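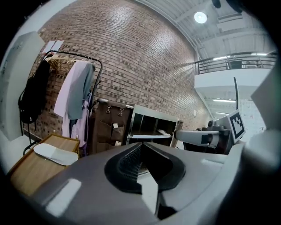
The equipment request for the garment handling cell at Korulach covers one budget year and is divided into items bought now, items deferred, and items already on site. The deferred group holds the expensive part, a pair of fixed arms for hanging and unhanging clothes. The first group is mostly small: hand-held grippers, marker plates, racks, stock garments and consumables. A black metal rack with light wooden hangers, carrying a few garments in pink, gray-green and lavender, is the reference layout for costing the station, and the storage next to it (a fabric pocket organizer and a metal cubby unit) is priced with the rack as one package. Figures are in US dollars, before tax and freight.

Garment cell, planning gallery
Compiled by Vasylyna Hnatiuk
Cost lines checked by Gerd Nolte
Last revised in November

Hand-held grippers
Unit price as quoted by Grarkoteo: 1,496. The quote includes the housing, the finger set, one marker plate and the cable. It does not include a carrying case or a calibration board. The request is for four units: two in use, one on charge and one spare. A spare is cheaper than a stopped shift, and the supplier's repair turnaround has been slow enough that we stopped planning around it.

Finger sets
Fingers are the wear part. Thin fabric is easy on them, zippers and metal clips are not. Uliana Didenko keeps the replacement log and has asked for finger sets to be ordered separately from complete units, so that the unit price does not get quoted back to us each time a pad splits. Order one extra set per gripper at the start and reorder when the shelf is down to the last pair. Check the mounting pattern on delivery. The supplier changed it once without changing the part number.

Marker plates
Square fiducial markers, black on white, matte finish. The print order is for 100 plates, which looks excessive until the scrap is included. Any plate with a bent corner or a scuffed border is withdrawn, and plates are not swapped between grippers without a new calibration record. Gloss stock was tried under the fluorescent strips and rejected, as the reflections broke detection at shallow angles. Specify the white border in the drawing. A print shop will trim it off if the drawing is silent.

Rack and storage package
685 for the rack, the hanging organizer and the shelving, as one line. Splitting it gave a slightly lower total on paper and three deliveries in practice. The rack must be freestanding, with a rail that does not turn in its sockets. Ihor Hladun's test is to load one end only and pull sideways on the last hanger. If the posts lean visibly, the rack goes back. Casters are excluded from the specification.

Hangers
One box of 100, light wood, all the same model. Mixed hangers are a later experiment and will get their own line. Hook diameter and shoulder width go on the order form, and the person receiving the box measures a sample from the top and another from the bottom. Empty hangers stay on the rail during work, pushed to one side, so the rail is never artificially clear. A robot in a real closet will have to part hangers before it can add one.

Garment stock
Secondhand clothing, bought by weight from Lonia and sorted on arrival. The split is light tops, heavier jackets, and anything with straps or loose belts. Straps catch on everything and should make up a small but steady share. Budget for laundering, which was missing from the first draft and then appeared as an unexplained overrun. Items are retired when the seams give, when a button is lost, or when the fabric has stretched enough that it no longer hangs like its category.

Work surface
A wooden tray table with a raised rim, already on site and carried at zero cost. The rim stops small items from sliding off during a pick, but it also blocks a low approach with wide fingers. Vitalii Zinchenko has proposed a flat-top table as an alternative. It is listed under deferred items with no price, pending a decision on whether the rim should be treated as a feature of the task or a fault in the setup.

Lighting
No purchase. The existing mix of a round ceiling lamp and fluorescent strips along the mezzanine stays as it is. A request for diffused panel lights was withdrawn after review. Uniform light would improve marker tracking and make the recordings less useful for the homes and shops where the arms are meant to work. The only provision is a small allowance for replacement tubes, charged to the building.

Wall and floor
A textured wall behind the station is useful for visual tracking, and brick does the job without any spend. A plain white wall would need printed texture sheets, a line we were glad to delete. Floor marking tape is included under consumables. The station footprint has to leave a walking path on the open side wide enough for two operators to pass, one of them holding a gripper at chest height. Drawings that show the operator as a dot should be returned to whoever drew them.

Data storage
Wide-angle video fills disks faster than any other item on the list empties the budget. The plan is for removable drives rotated weekly, with the ingest machine in the adjoining room. Ververidis has offered a rack server on lease. The monthly price is acceptable but the exit terms are not, and the line is frozen until new terms arrive. Drives are requested as a lot, same model and same capacity – mixed drives cost us a week of re-indexing last time.

Operator time
The largest line in the request and the one most often left out of comparable plans. It covers training, recording, resetting the rack between takes and the hour on Monday reserved for calibration. Reset time is entered separately. Rehanging a full rack takes longer than taking it down, and a plan that assumes equal times will be wrong by the end of the first month. Operators are rotated between hanging and folding to limit wrist strain from the weight of the gripper.

Deferred: fixed arms
Two arms, one controller, mounting frame, guarding. No supplier has been chosen and no price is entered, on Gerd Nolte's instruction. An early number in a spreadsheet tends to become the approved number. The following has to be settled before quotes are requested:

Reach, measured from the mounting frame to the far end of the rail with a jacket on the hanger.
Payload at full reach, including the gripper and a wet coat.
Finger compatibility with the hand-held units. Recordings made with one finger shape and replayed on another are of limited value, and the adapter has to be priced with the arm.
Floor loading at the chosen position.
Who signs for the guarding.

Deferred: second station
A copy of the rack and storage package in a different room, with different light and a different wall. The cost is low and the argument for it is strong. It is deferred only for floor space. If the packing area is released in the spring, the line moves to the current year without a new request.

Notes on ordering
Send all quotes to Vasylyna Hnatiuk with the line name in the subject field. Quotes without freight are returned. Quotes valid for less than a month are accepted only for garments and consumables.

Grippers and marker plates should arrive in the same week. Plates that arrive first get stacked, and stacked plates get scuffed. If the dates drift apart, hold the plates at the printer.

Do not substitute hangers. The supplier's form has a box permitting equivalent products, checked by default, and it has to be cleared on every order.

Receiving is open until 4 p.m. Shelving goes straight to the station. Grippers go to the calibration bench, still in their packaging, with the serial number written on the delivery slip.

Open points
Calibration board, single large or several small: Ihor Hladun.
Laundering contract or in-house machine: Uliana Didenko.
Flat-top table: Vitalii Zinchenko.
Revised lease terms from Ververidis: Gerd Nolte, waiting for reply.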